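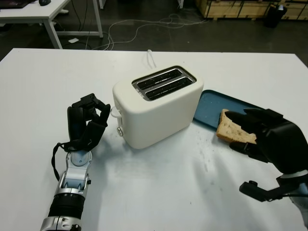

4.2 Retrying a failed webhook step
August – Dureck docs team

1. Open the flow in Marikar and select the webhook step.
2. Under On error, choose Retry.
3. Set Attempts to 10 and Wait to 90 seconds.
4. Save, then run the flow once by hand.

Note: Error 682 means the receiving server refused the key. Retries will not fix it – enter a new key first.

Caution: Each retry sends the full payload again. Turn on Skip duplicates if the next step writes to a database.

If the step still times out, check that port 3565 is open on the receiving server.

Contact support | © Dureck | Back to top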